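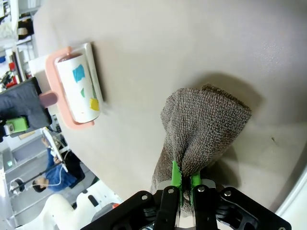
Reet Koppel wrote back after the first version of this guide to tell me I'd got the softener bit backwards, and that her towels had come out like roof slates until she stopped using the stuff. Fair enough! I've rewritten Section 3 from top to bottom, so if you printed the old one, bin it.

Section 3. Setting up your Ollel for towels

I'm assuming you've done Sections 1 and 2, so the machine is level, the transit bolts are out and you've run it empty once. (If the bolts are still in, stop now and go back. I mean it.)

1. Turn the left dial to Heavy Cotton. There is a Towels setting on the Ollel, but it's a short one and I don't get on with it.

2. Press Temp until 60 lights up. New towels in dark colours go in at 40 for the first few washes, on their own, as they shed dye like mad.

3. Load the drum loosely. You want to be able to get your whole hand in above the pile, flat, without shoving.

4. Put powder in the middle drawer. I use a bit less than the box says, our water in Kullcombe being very soft. If yours is hard, go by the box.

5. Leave the softener drawer empty. This is the bit Reet put me right on. Softener coats the loops and then they don't drink up water the way they should.

6. Set the spin to 1,000. It will go higher, but on the top speed mine walks across the utility room and has a go at the door.

7. Hold Start for 3 seconds, until it beeps. A quick tap does nothing at all, and I lost most of an evening finding that out.

Note: if the display shows 406, the machine thinks the load is lopsided. Open the door once it lets you, pull everything apart, put it back in and press Start again. One big bath sheet by itself will set it off every time, so add a couple of hand towels for company.

Caution: don't reach into the drum until the door light has gone out, even if the door feels as though it might give.

Drying

8. Give each towel a good hard shake, holding it by the short end. It lifts the pile back up and you'll feel the difference later.

9. Line or airer, either is fine. In April I risk the line, and in winter it's the airer in the back room, which takes roughly 18 hours with the window on the latch.

10. If you've a tumble dryer, ten minutes at the end on low is plenty.

Note: don't fold towels away while the hems still feel cool. The hem is the thickest part and it's always the last to dry. Marin Babić swears by hanging them hem upwards, and I've started doing it too, though I couldn't swear to it myself yet.

Cleaning the filter is in Section 4, and you'll want a shallow tray and an old cloth ready before you start.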